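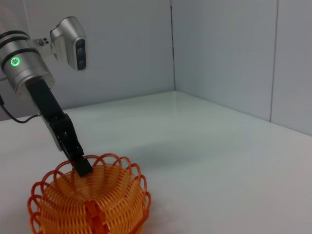
Orange basket, looped rim.

Re: [smallstorage] Open-weave plastic baskets for toys
2 replies - 1 attachment set

Mohit,

I have one of the Pimard baskets, so I can answer most of what you asked. Mine is 21 cm inside at the widest point, measured just under the rim. The loops add 28 mm on each side, so allow for that if it has to go in a cube shelf. I tried two side by side in a Grotham unit and the loops caught on each other every time I pulled one out.

The rim loops overlap all the way around and the strands are plastic. There is some spring in the loops when you press on them, none to speak of in the ribs. I would not lift a full basket by the rim. Hold it from underneath.

As for contents, a single soft ball sits in the bowl without trouble.

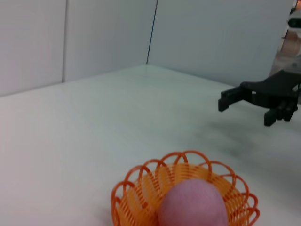
Pink ball in the bowl, ribs and loops behind it.

Blocks and small cars are a different matter. Anything narrower than the gap between ribs will work its way through sooner or later - crayons especially. A circle of felt in the bottom fixes that, but then you have to take it out to wash the basket. Mine gets lukewarm water and a soft brush. Dust collects where the loops cross.

On the color: mine is orange throughout, with the rim on the redder side. Ottilie Schwaiger mentioned that hers faded on a windowsill. Mine lives on a white table away from the window and I have no data on that.

I can't say anything about the lidded version. Flor Escobar may still have one.

Arnulfo Tello 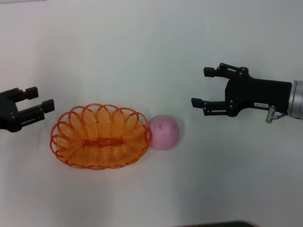 Mohit Rajput wrote:
> I need something open for the playroom shelf, for balls and
> other soft things. Does anyone have inside dimensions for the
> Pimard baskets? The listing only gives the outside. Also, does
> the rim hold its shape? The Stilik ones I had in May went flat
> on one side. The seller has up to 2,000 in stock, so no rush.

Back to top | Contact the list owner | Shares: 0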